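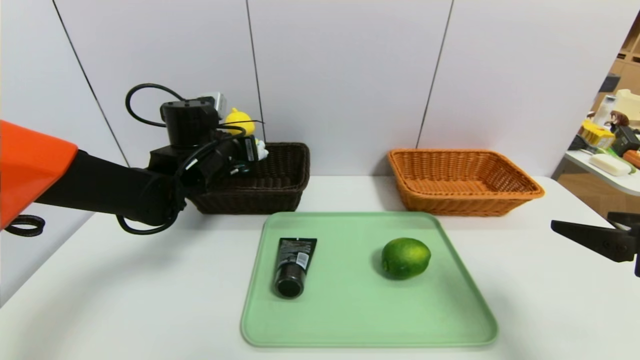
Dark brown basket and orange-tan basket, side by side on a white table.

Unit 4: Natural regeneration and planting on former pasture

Reading for this session: the site report for Basergate, sections on soils and grazing. Bring your copy on Friday.

Natural regeneration means letting trees and shrubs come up from seed that is already in the soil or that arrives by wind, birds and mammals. Planting means bringing in seedlings or direct-sowing seed. Most restoration sites use a mix of both, and the first job is to decide which ground gets which treatment.

Seed sources

Distance to a living seed source is the first thing to map. Willow and birch seed travels far on the wind. Oak depends mostly on jays and squirrels, so young oaks tend to show up near existing woods and hedges. Hawthorn and other berry-bearing shrubs appear under perches, which can be old fence posts or single trees left standing in a field.

At Basergate the restoration area covers 256 hectares on both sides of the Larier. The western fields border old woodland. The eastern fields were plowed for decades and have almost no woody cover apart from the riverbank.

Ground conditions

A thick mat of grass is the usual reason seedlings fail. Seed lands on the thatch and dries out before the root reaches soil. Some ways to open the ground:

Light cattle grazing for one season before stock is removed
Shallow scarifying in strips, done in early fall
Pigs, for a short period and on drier soils only

Wet ground is a separate case. Along the Fan, a small stream that joins the Larier below the footbridge, the soil stays soft into July and machinery should be kept off it. Willow comes in there without help.

Browsing

Deer and rabbits can hold a site at the grass stage for years. Thorny scrub gives some protection, and young trees growing up through bramble or blackthorn often get past browsing height. Fencing works but it also keeps out animals you may want – and it has to be taken down at some point, so put removal in the budget.
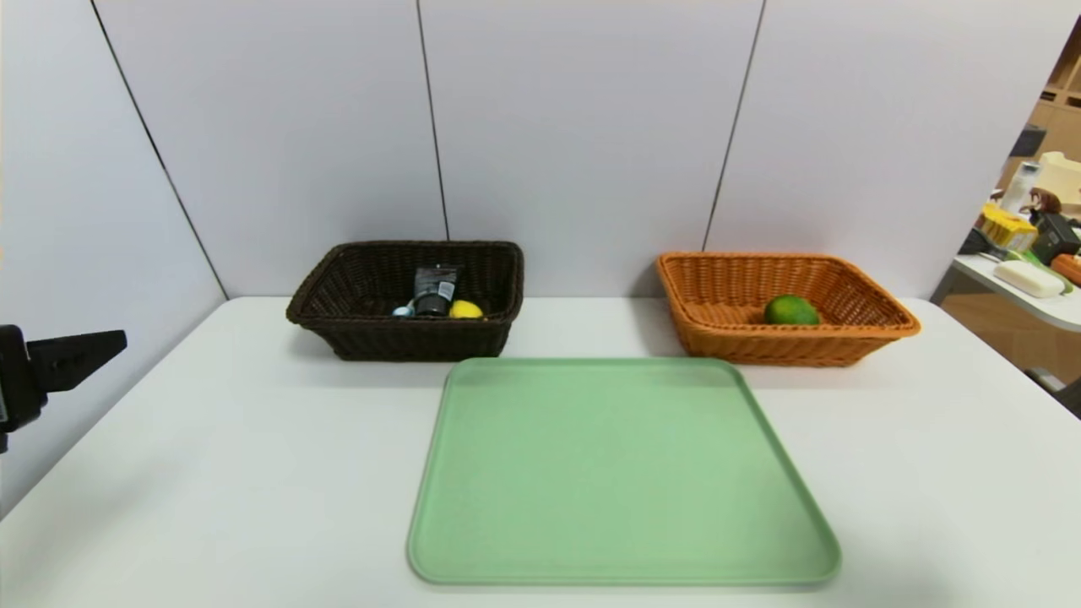
Three small items in the dark brown basket.

Monitoring

Seedling counts at Basergate are made in fixed plots. The last survey recorded 3261 woody seedlings, with the great majority in the western fields. Plot records are kept in Vistari, the mapping program used in the lab sessions. Note the height class as well as the species. A count alone does not show whether the trees are getting away from the deer.

For the exercise

Work in pairs. Using the soil map and the seed source layer, divide the eastern fields into two zones, one for planting and one to be left alone. Write one page explaining the boundary you chose. State what you would expect to see in the plots after four growing seasons, and what result would make you change the plan.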